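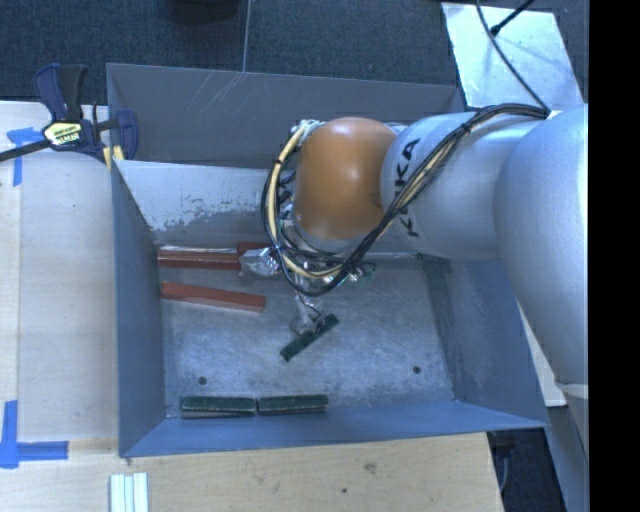
The KUKA arm over the metal bin at the Adgate lab, red and green blocks on the bin floor.

Ingegerd Söderlund is late, then apologizes for the coffee, then starts talking before my recorder is on. So the first bit is from memory. She said most bin picking papers report the wrong number.

Wrong how? "They tell you how often the robot picked something up. Fine. I want to know how often it knew it was going to fail." She runs the grasping work at Adgate, and the method her group put out in October is called Lillen. Short version: before the arm closes on a block, the system makes a guess at its own odds. Bad odds, it doesn't grasp. It nudges the block first and looks again.

The blocks are long, plain, dull things. She likes that. "People come in and ask where the hard objects are. A block flat against a wall is a hard object. There's nowhere to put the second finger." Walls are most of the trouble, she says, walls and corners, and two blocks lying end to end so the camera reads them as one.

The bin is metal and pretty scratched up. I asked if a nicer one was on order. No. "The reflections are part of it. We trained on a clean bin first and got beautiful results and then those results were no use to anyone."

On to numbers. Training took 800 grasps on the real arm, no simulation. Then 300 test attempts with the self-check switched off and another 300 with it on. Off, the arm lifted the block 2 times out of three, near enough. On, the picks got slower but the wasted ones mostly went away. She wouldn't let me write "solved." Asked me twice.

How much slower? A shrug. "If you're a factory, too slow. We are not a factory." A nudge costs a few seconds, and sometimes the arm nudges the same block back and forth, which her students have a rude name for. There is a cap on it now.

I wanted to know about the comparison with Cenell, the older planner most groups in this corner still use. She got careful here. Cenell was never built to refuse a grasp, so in her view its not a fair fight, and the paper puts that table in the appendix. Reviewers wanted it up front. She lost some sleep over that, kept it where it was.

The refusing is the result she cares about. Of the grasps Lillen turned down, the group went back and forced a batch of them anyway, to see. Most did fail. "That was the good day," she says. "You build a thing that says no, you have to check it isn't just timid."

Next is the Wanigasekara set, 359 parts, curved stuff, odd shapes, nothing with a nice flat side. She expects the scores to drop hard. Data collecton starts once the new fingers are mounted and calibrated, a job she puts at a week and her students put at a month.

Code is out already, the raw grasp logs come later. She'd like other labs to run it on their own bins, the more beat up the better, and send her the failures.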